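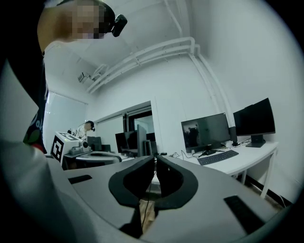

A hand-held gripper in the robotics room, with desks and monitors behind

Students on the robotics course at Rorberg College are spending part of their summer teaching a robot arm to do small household jobs, using grippers they hold and work themselves.

The project began in February and is open to anyone in the second year of the course. Students wear a small camera on their head and carry a gripper with two soft black finger pads. They use it to pick things up, put them down, open lids and sort objects into boxes. The recordings are then used to train the arm, which has fingers of the same shape.

Course leader Elfriede Mayrhofer said the group had set itself a target of 900 recordings before the autumn term and had finished 600 of them.

"Most of it is doing the same thing again with a cup in a slightly different place," she said. "They get quick at it. The hard part is keeping to a steady speed, so we ask them to swap over before their arms get tired."

Boxes printed with black-and-white square patterns are used to help the software work out where the gripper is in the room. Students printed the patterns themselves and spent much of the first month finding out which sizes could be read from across a table. Glossy paper was dropped early on after the blinds were left open and the glare spoiled a day's work.

The finger pads have also been through several changes. The first set, made from a harder material, dropped anything smooth. The present pads are foam and are replaced when the edges start to tear.

Parts for the grippers were paid for by a grant from Manolakis, a local engineering firm, which has also lent the college the arm until the end of next term. Two of the firm's engineers visit to look over the students' work and help with repairs.

The group plans to enter the arm in the Platari Challenge, a contest for college teams to be held in Jusov. Teams must clear a table and pack a bag without touching the controls once the clock has started. Rorberg entered last year with a wheeled robot and went out in the first round.

Sessions are held in the robotics room in the main building. Second-year students who would like to join should speak to Ms Mayrhofer or leave their name at the college office. No earlier experience with the grippers is needed.

Posted July 28, 2025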